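**Are machines ready for chores yet? (page 3)**

---

**benchdog_ray**

Back on topic. My position hasn't changed since page 1. A machine that does one thing in one spot is great and has been for decades. A machine you can tell to "clear the bench" doesn't exist at any price I can pay. My dishwasher is a robot as far as I'm concerned, and I still have to load it.

---

**tilly_m**

> My dishwasher is a robot as far as I'm concerned

By that standard so is a toaster. The question was whether something with an arm can pick up what's lying around and put it where it goes. I've seen it done with blocks and cups. I haven't seen it done with a wet dishrag and a fork under it.

---

**Faisal Bugti**

I work second shift at a small parts shop in Tusthorpe. We've had a Calach arm on the deburring station since February. It loads and unloads a fixture, 400 pieces on a good shift. A person does more than that in the same hours, but the person gets a sore wrist and the arm doesn't.

What it can't do is the bin. If the parts come in a tray with pockets, fine. If they come dumped in a bin, it grabs two, or it grabs the side of the bin. We tried for 19 shifts and went back to trays. Somebody has to fill the trays, so you can decide for yourselves how much labor we saved.

---

**benchdog_ray**

Thanks, that matches what I've heard. Who fills the trays?

---

**Faisal Bugti**

Me, mostly.

---

**oldcastiron**

You're all too gloomy. My sister has the Gondal vacuum and mop and she hasn't pushed a mop in a year. That's a household chore and it's done. Ten years ago people said the same things about those that you're saying about arms.

---

**tilly_m**

Floors are the easy one. They're flat and you don't have to pick them up. Does she clear the floor before it runs?

---

**oldcastiron**

Yes, she picks up the cords and the dog toys. Takes her five minutes. Mopping took her 40. I'd call that a win and I don't see why you wouldn't.

---

**tilly_m**

I'd call it a win too. I just wouldn't call it the same problem.

---

**kwp_shop**

I think people mix up strength and feel. Lifting isn't hard for these things. Knowing how hard to squeeze is. I wipe down the counter and put the knives away without looking, and I couldn't write down how I do it. The Pinix folks put out a long write-up on drawers and handles and most of it was about slipping.

Also, a plain surface trips them up more than you'd think. A busy table gives the camera plenty to line up on. Up close on one stretch of board there's very little to tell it how high it is, and that's how you get a gripper pressing down into the table.

---

**benchdog_ray**

Doesn't a force sensor fix that?

---

**kwp_shop**

It helps. It tells you that you hit the table. I'd like it to know before that.

---

**Faisal Bugti**

Ours has one. It stops, and then it waits for me to come over and clear the fault. If I'm at the other end of the shop it waits a while.

---

**oldcastiron**

What would you all pay, if it worked? Say it folds towels, empties the dishwasher and wipes the counter. I'd pay 2000 and not think twice.

---

**benchdog_ray**

Same, if it empties the dishwasher without me standing there. I won't pay anything for one I have to watch.

---

**kwp_shop**

I'd go higher for the shop than for the house. Putting tools back at the end of the day is worth more to me than towels. I've been trying simple pickups in simulation before I spend any money on hardware. Reaching down to the tabletop and stopping short of it is as far as I've gotten, and I'm still fiddling with the approach height. I'll post again when I move on to wrenches.
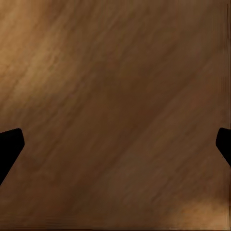
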